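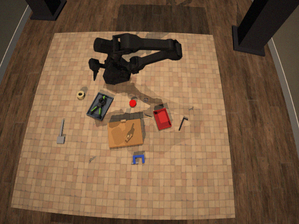 The Piditz Bench Scene is a simulated workspace package for school robotics clubs and introductory automation classes. It loads one articulated arm with a gripper, a tiled work mat, and a set of loose hand tools and small parts. Object sizes are deliberately mixed: the hammer and the putty knife lie on the same mat as single screws, so a grasp routine tuned for one will need new parameters for the other. The pliers start in the blue-gray tray. Students write the pick sequence; the package supplies collision shapes, joint limits and a reset command.

Scene license: one classroom, up to 64 seats
Catalog number: 3423
Physics step rate: adjustable, default 100 Hz
Log storage: 3000 runs per team account
Requires: Baltell runtime, installed separately
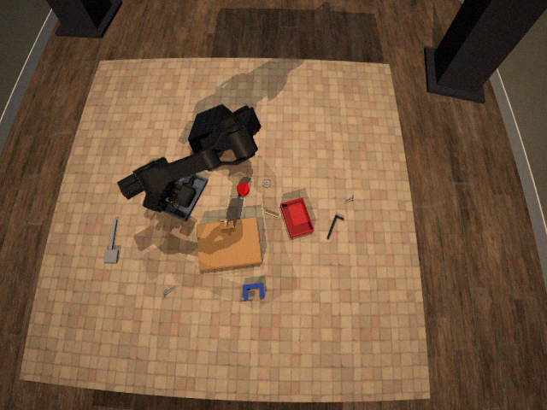 Ngozi Abubakar

Lighting is fixed in the standard scene and the arm's shadow falls across the mat. Teams using color thresholds should sample the red ball and the red tray in more than one arm pose before setting values. Both objects are red, so color alone does not separate them.

The Raltstead student league uses this scene for its June qualifier. Entries are scored on completed placements, with a deduction for each dropped part. Clubs may edit start positions for practice; qualifier runs must use the default file.

Scene files are delivered by download. Instructor notes are included. Replacement seat keys are issued on request.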